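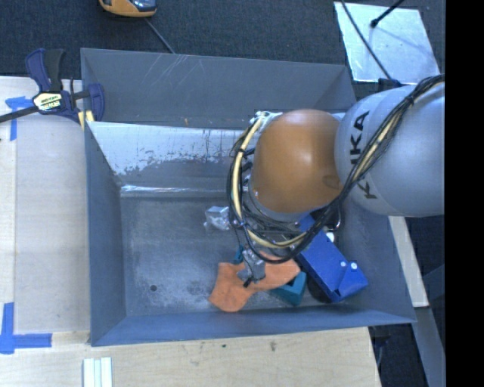
Search the help site
Search

2 min read

Press card refused at a council meeting: what counts as proof of working as a journalist?

Janaka Akanda

I write freelance for the Derkent Courier and two trade newsletters. At the August planning meeting in Forier I was told the press bench was for "accredited staff" and was sent to the public seats, where laptops are not allowed. My union card runs out in 4 weeks and the renewal form asks for proof of earnings from journalism. I have 41 published pieces from the past year, but 86 if unsigned briefs count. Do unsigned briefs count, and can the council insist on staff status?

Ewurabena Odoi

Two separate matters.

Renewal: unsigned work normally counts if you can tie it to a payment. Send the invoice, the remittance slip and a copy of the page, with the same reference number on each. A commissioning email from the editor will do where the invoice covers several items. Do not send cuttings on their own. Check the closing date on the form, as a lapsed card may be treated as a new application.

Council: ask the clerk for the written media policy and quote the paragraph back. If it says "accredited" without defining it, request in writing that a current union card be accepted. Copy in your branch secretary. Keep the reply, including any refusal.

munshi_101

Had the same at Anda town hall. Just sit on the bench, they rarely check. I used a letter from my editor on headed paper and it was fine.

Ewurabena Odoi

The letter is worth having. I would not take the seat without asking, as a complaint from the clerk would go to the editor who signed it.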